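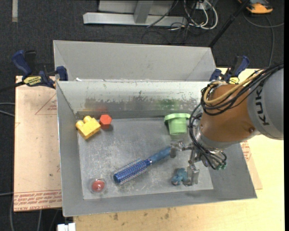 Most people who want to add a picking arm to a bench start by pricing the arm. Start with the bin and the things that go in it. The tips below come from setting up two benches in a small shop, one of them done badly the first time.

## Before you ask for a quote

- Write down everything the arm will have to pick up. Put the awkward items at the top: round things that roll, anything with bristles, clear plastic, soft toys, flat pieces that lie against the wall of the bin.
- Weigh the heaviest item and measure the widest one. Add the weight of the hand itself when you compare payloads. A hand with several fingers weighs more than a plain two-jaw one.
- Measure the bench, then measure how far the arm has to swing to reach the back corners of the bin. Sales sheets give the reach to the wrist, so ask where the fingertips end up.
- Check the floor and the nearest outlet. Cables need a route that feet and chair wheels don't cross.

Hryhorii Vasylenko, who did the wiring on our second bench, asks for a sketch with the cable route drawn in before he will come out. It takes ten minutes and saved us a return visit.

## Where the money goes

The arm is the big line and you will not get it down much. The small lines are where a budget slips.

| Item | What we set aside |
|---|---|
| Bench work, mounting, leveling | $3000 |
| Spare fingers, springs and screws | $694 |
| Clamps, bin and padding | $194 |

We went over $3000 on the first line. The floor was out of level, and the first tabletop flexed when the arm stopped short.

Ask each supplier for the price of one finger, one cable set and one connector, separately. Trendico quoted these on the same sheet as the arm. Ledis sold the hand only as a complete unit, and we crossed them off. Put the lead time next to the price. A cheap finger that takes until May to arrive is no use in March.

## The bin

Sloped walls let small items slide back toward the middle, where the fingers can get at them. Straight walls leave things stuck in the corners.

Sheet metal holds up to knocks but picks up scratches and color from whatever rubs against it. Wipe it down weekly with dish soap and warm water. For stubborn streaks use a paste of baking soda, rinse, and dry it fully before you put anything back. Skip steel wool.

A sheet of cardboard under the bin protects a wood top and costs nothing. Replace it when it goes soft.

Bar clamps are fine for holding a bin while you are still moving it around. Use at least 2, and check them at the start of each day. Once the position is settled, drill and bolt.

## New or used

A used arm can be a good buy if the controller comes with it. Ask for:

- hours run, in writing
- the date of the last grease change
- a video of every joint moving through its full range
- the original manuals and any license keys

We looked at one through Kushnir and walked away when the keys could not be found. The arm we bought from Mellik had worn cable sleeves, and they took the cost of new ones off the price when we asked.

Keep the crate until the warranty period is over.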